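Home | Data | Notes | Changes | Contact

Trekthorpe Serials Index

Read me first

The index lists the chapters of silent and early sound film serials shown at the two picture houses in Trekthorpe, the Nummont and the Pichler. It has 1599 rows, one for each chapter at each booking. It was put together by Saskia Fairweather from newspaper listings and the surviving Nummont ledgers. Graciela Aravena checked the Pichler rows and wrote the script that builds the files.

Files

chapters.csv - the main table
serials.csv - one row per serial, 73 in all
gaps.csv - weeks where no listing could be found, 235 in all

All three are UTF-8 with commas as separators. Titles that contain a comma are in double quotes.

Columns in chapters.csv

serial_id - matches serials.csv
chapter_no - a whole number, or blank if the listing only says "next episode"
chapter_title - spelled as in the listing, mistakes included
house - N or P
week_start - the Monday of the booking week
source - L for ledger, A for advertisement, B for both

The Pichler changed its programme midweek, so a serial can appear there twice under the same week_start. These are separate bookings and should not be merged. The Nummont ran one chapter a week, apart from a stretch in January when it doubled up to finish a serial early.
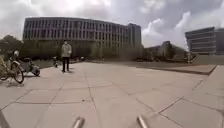 On the paving, daytime.

Where the ledger and the advertisement disagree on a chapter title, the ledger wins and the other title goes in the alt_title column of serials.csv. That is the wrong place for it and it will move to chapters.csv in the next version.

Known problems

Chapter numbers in advertisements are unreliable. Several serials were shortened for British release and renumbered, and the listings sometimes give the old number. We have left these alone.

Reissues under a new title have their own serial_id. The same_as column links them, but only where we had a print or a synopsis to compare.

Feature versions cut down from serials are left out. So are the Fukby tent shows, which advertised serials without naming them.

Using the data

Free for any purpose with credit to the Trekthorpe Serials Index. Please give the version number - rows do get corrected. Corrections are welcome, with a page reference if you have one.

Last changed Thu 12 July

2 comments | Share

Contact: Saskia Fairweather | © Trekthorpe Serials Index | Back to top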